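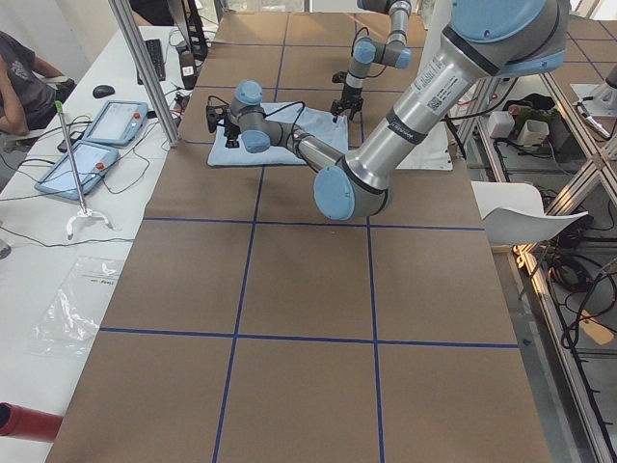
Trornton Amateur Bookbinding Club

Posted 6/29/18 in: Adhesives, Paper, Notes to self

The wheat paste question came up again at the last meeting, so I am writing down what I do and can point people here next time.

I use plain wheat starch, not flour. Flour paste works, but the gluten makes it stringy and it spoils faster. My ratio is one part starch to 5 parts distilled water by volume. Soak the starch in the cold water for at least an hour before any heat goes on. Skipping the soak gives lumps that no sieve fully removes.

Cook over low heat and stir the whole time. The mix goes from milky to translucent fairly suddenly, and the spoon starts to drag. Keep going past that point. Undercooked paste looks fine in the jar and then lets go at the spine folds a few months later. I lost the joints on two account books that way in November and had to redo both.

Let it cool, then push it through a fine strainer twice. For lining spines I thin it with water until it brushes on like heavy cream. For case work I leave it thick. Mixing in PVA speeds up the tack — I do this for covering cloth only, never on anything that might need to come apart again.

Grain direction matters more than the paste does. Paper expands across the grain when wet, so a board lined with the grain running the wrong way will warp whatever adhesive is on it. Check every sheet, including the ones from a pack that says it is long grain. The last batch of Gritix text paper I bought was 80 gsm and marked long, and three sheets out of the first handful folded like short. I wrote to them and have not heard back.

Pressing: between blotters, under boards, with weight. Change the blotters after 20 minutes, again at two hours, then leave the book overnight. Sneha Shakya uses polyester web between the blotter and the pasted surface and gets a cleaner release than I do with waxed paper. I have ordered some.

Storage is the weak point. Paste keeps in the refrigerator for 5 days in a clean jar. Some binders add thymol. I don't, and I make smaller batches. If it smells sour or has gone watery, throw it out.

Still open: whether the Lelta starch is worth the extra cost. It cooks up whiter, but I have not seen a difference in the bond. I have one sample board done with each and will leave both on the windowsill through the summer.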